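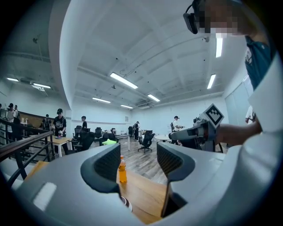

Orange bottle, white cap, on the table at Drundham.

About us

Haslinger is a small language school. Evening classes mostly, two sites - Drundham (the main one, over the old shoe shop) and Stustthorpe, which is one room at the back of the library and very good radiators. We teach Turkish, Italian and Tigrinya to adults. Beginners up to whatever you can manage.

Started by Corrado Gatti, who had been teaching Italian in his kitchen and ran out of chairs. First proper class was in January, six people, one heater. Four of them stuck it out to the end and one still comes to the conversation table to argue about football.

Who teaches

Corrado Gatti - Italian, all levels. Also does the timetable, so blame him.
Aslı Kozan - Turkish, beginners and improvers. Fast, loud, lots of speaking from the first hour.
Nermin Başaran - Turkish, upper levels and reading group. Currently on short stories, one a fortnight.
Abrehet Kahsay - Tigrinya. Script from week one, no way round it, but she makes it quicker than you'd think.
Şengül Demirtaş - office, enrolments, keys, lost scarves. Ring her before you ring anyone else.

How it works

Terms are ten weeks. Class once a week, an hour and a half, tea in the middle. We keep groups small and if one gets too big we split it. Homework yes, tests no. If you've done a bit before and don't know where you fit, come in for a ten minute chat and we'll put you somewhere. You can move groups in the first three weeks, after that it gets messy.

Books are extra. We have a lending shelf at Drundham, nearly 3000 titles now, mostly novels and childrens books, plus a box of cookery magazines in Italian that go out more than anything else. Borrow what you like, write it in the green book. Please do write it in the green book.

Cimemance

Our film night, once a term, subtitles on for the first half and off for the second. Open to everyone, bring a freind. The name was a typing mistake on the first poster and it stayed.

Finding us

Drundham: side door, up the stairs, buzzer says Haslinger. The 483 bus stops opposite. No lift, sorry - if stairs are a problem, the Stustthorpe room is all on the level and we can usually swap you over.

Office is open before evening classes and most lunchtimes. Leave a message if Şengül's not in, she does ring back.

Page last updated 18 May 2023. New term dates going up as soon as Corrado's finished them.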